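Last updated: Jan 7, 2024

We use cookies to remember your preferences. Accept all | Manage

Late Pallets at the Aludgate Depot: a Study of Where the Time Goes
Ching-wen Tsao, second-year project, Transport and Supply

The brief asked for a local freight problem with a measurable cause. I picked Aludgate because it is one bus ride from my flat and because its manager answered my email, a quality I came to value more as December went on.

The depot handles part loads for small shippers. Goods come in by van, get sorted onto pallets and leave on the evening lorries run by Vevo and Daza. Customers complained that pallets missed their lorry. The depot blamed the hauliers, the hauliers blamed the depot, and everybody blamed the ring road.

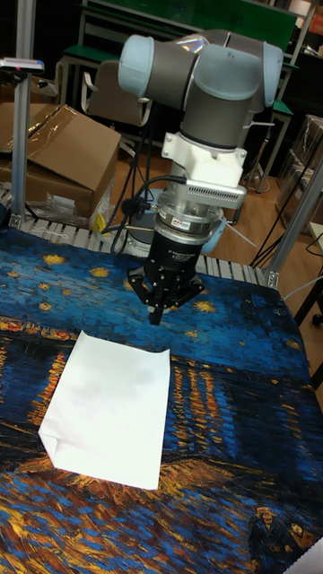 METHOD

I was given the movement records for December, a hi-vis vest in a size meant for two of me, and a stool by the dispatch desk. The records covered 4000 pallets. For each one I took the time of arrival, the time it was booked in, the time its label was printed and the time it was scanned on to a lorry. Any pallet that missed its planned departure was marked late, whatever the reason given in the notes column. The notes column is a work of literature and deserves its own project.

I also sat through 4 evening shifts with a stopwatch, mostly to check that the scan times meant what I thought they meant. They did, apart from one habit: when the bay is busy, loaders scan a whole row at once after it has gone on.

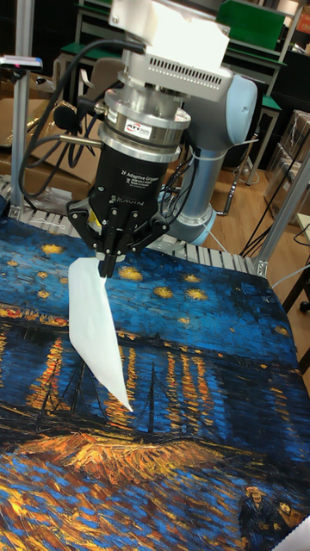
This makes the loading times look heroic, so I left them out of the averages and used the departure time of the lorry instead.

RESULTS

Of the late pallets, 92 per cent had reached the depot in good time. The ring road is innocent, or at least no guiltier than usual. The longest gap fell between booking in and label printing, with a median of 38 minutes for a job that takes one person and one printer hardly any time at all.

The delay was worst for goods going out with Daza, whose labels come from a separate program called Zullach. Zullach runs on a single computer in the upstairs office. Staff save up the Daza paperwork and take it upstairs in batches — sensible if you have seen the stairs. 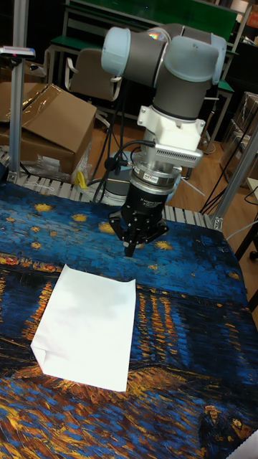
Robot arm over a cloth printed with Van Gogh's "Starry Night Over the Rhône".

Vevo pallets, labelled at the desk, were seldom late. I had expected a difference between the hauliers, though I had rather hoped for one that needed a chart with more than two bars.

LIMITS

December is not a normal month in freight. Volumes are up, tempers are short and half the parcels are hampers. I had no records from a quieter month to set beside it, and four shifts is a small sample of anyone's working life. The records don't show who was on duty either, so I can't say whether staffing played a part.
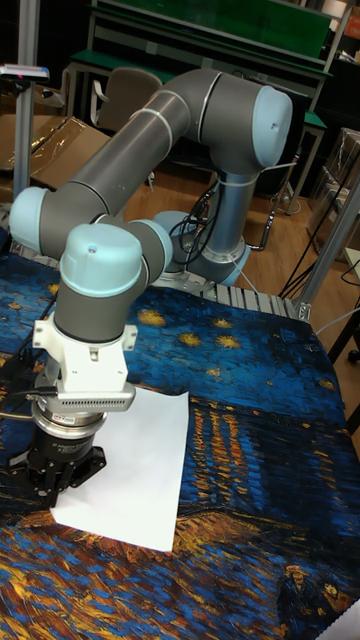

RECOMMENDATIONS

1. Put Zullach on the dispatch desk computer. The manager thinks the licence allows it and is going to look for the licence.
2. Until then, take Daza paperwork upstairs at fixed times, with the last trip well before loading starts.
3. Scan pallets one by one as they go on.
4. Repeat the study in a month without hampers.

Filed under: Student Projects, Freight and Warehousing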